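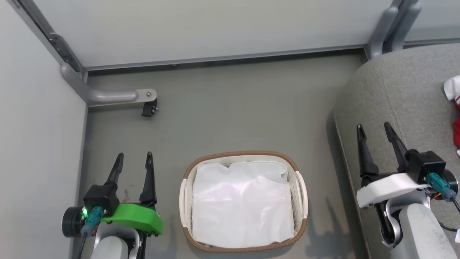
Waten put out its new house rules for two-armed robot cells in August 2019, all 6 pages of them, and I read the lot over one coffee. The big one for me is rule four: nothing moves until the floor between the arms has been checked and signed for. So a basket standing there with a bag in it, one arm on either side and both grippers open, goes on the sheet like anything else. I like that! The log gets reviewed every 1000 cycles – Antal wanted 3000, and I'm glad they lost. Velolance says it will start using the same sheet in January.

14 shares | 3 comments

Contact us | © Vonudus | Back to top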